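An afternoon with the arms at Neswood

I'd been bugging Sorin Lazăr for an invitation to the Neswood open day since last June, so when it finally landed in my inbox (2/23/23, put it on the fridge!) I cleared everything and drove the 41 miles.

Sorin met me at the door with coffee and we talked standing up, which is apparently how he does everything. "People come in expecting something that walks," he told me. "Then we show them an arm and a table, and they stay longer than they planned."

I asked him what the hard part is. "Small stuff. Thin stems, round lids, things that tip over if you breathe on them. A big box is easy. Give me a candle holder and I'll be here till dinner."

Ea Fogh, who looks after the demos, was a bit more hopeful. She let me have a go at guiding an arm by hand, and I was terrible at it. "Everybody grabs too hard," she said, laughing. "Hold it like you're leading a kid across the street."

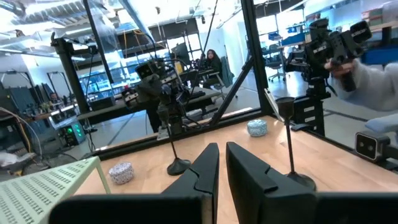
I wanted to know how long it takes before a person gets good. Ea figured 200 tries, and Sorin thought she was being kind. "I did 800," he said, "and my wrist still complains." They went back and forth on that for a while and I just drank my coffee.

They're planning another open day in June, and Ea says I can have a second turn.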